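Clearing-up robots still slower than staff, canteen trial finds

Tables at the Dondville leisure centre café have been partly cleared by machine since April, and the people running the trial say the answer to whether a robot can do the job is still "some of it".

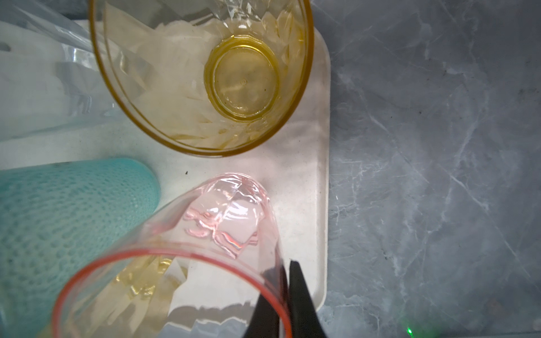 The trial is run by Kikuvetti, a small automation firm, with the catering contractor Gunari, which employs the café's six staff. It covers one chore only: taking a used tray, lifting off the cups, getting rid of the paper and leaving the tray ready to be wiped. Washing up is not included, and neither is carrying trays in from the tables, which staff still do by hand.

In the first stage the arm was given 700 trays. It finished 411 of them without help. On the rest, a member of staff had to step in at least once, most often to free a cup or pick up a scrap of tissue that had been left behind.

Haiyan Cheng, who leads the work for Kikuvetti, said plastic cups had taken up most of her team's time.

"A china mug is easy by comparison. It doesn't bend and you can see where it is," she said. "With a clear plastic cup you are looking at the cup and whatever is behind it at the same time. Then you squeeze it and it changes shape."

The firm's present method is to pinch the cup at the rim, with one finger inside and one outside. Cheng said this worked better than closing on the whole cup, which tended to slide, but it left little room for error on thin walls. If the fingers come down too far to one side they push the cup along the tray.

Crumpled paper is the other difficulty. Customers stuff napkins into their cups, and the arm has to decide whether to tip the cup out or reach inside. At present it tips first and goes back for anything that stays in. Damp tissue sticks to the sides, and a second attempt can take longer than the whole of the rest of the tray.

Mervyn Fothergill, the café manager for Gunari, said he had been doubtful at the start and had not changed his mind a great deal.

"One of my lot will do a tray in a few seconds while talking to somebody," he said. "The machine is a good deal slower than that. What I will say is that it carries on through the lunch rush, when we are all at the till, and there is less of a pile waiting at three o'clock."

He said no hours had been cut as a result of the trial and none would be while it lasted. Staff had asked for the arm to be moved further from the serving hatch because of the noise, and this was done in the second week.

Yufang Long, who works the afternoon shift, said she had got used to it. Her main complaint was the odd things people leave on trays. "Sweet wrappers, hair bobbles, a sock once. It stops for those and waits, so you have to keep an eye on it."

Kikuvetti has also tried the arm on a home worktop, using cups, cleaning things and packaging of the kind found in any kitchen. Qianru Xu, an engineer at the firm, said household clearing was harder than café work because no two kitchens were laid out alike and because people disagreed about what counted as rubbish.

"In the café, paper in a cup gets thrown away. At home it might be somebody's shopping list," she said. The firm has no plans to sell a household version.

The control software comes from a separate company, Xie, which is supplying an updated version for the second stage. It is meant to let the arm check its grip before lifting and try again if the cup has moved. A further 841 trays will be used to test it, again at the café and again with a member of staff close by.

Gunari said it would look at the results before deciding whether to pay for an arm of its own. Its other sites use paper cups, and the present equipment has not been tested on those.

Customers can stack their own trays on the rack beside the door as usual. The arm works between 11am and 4pm and is switched off during children's parties.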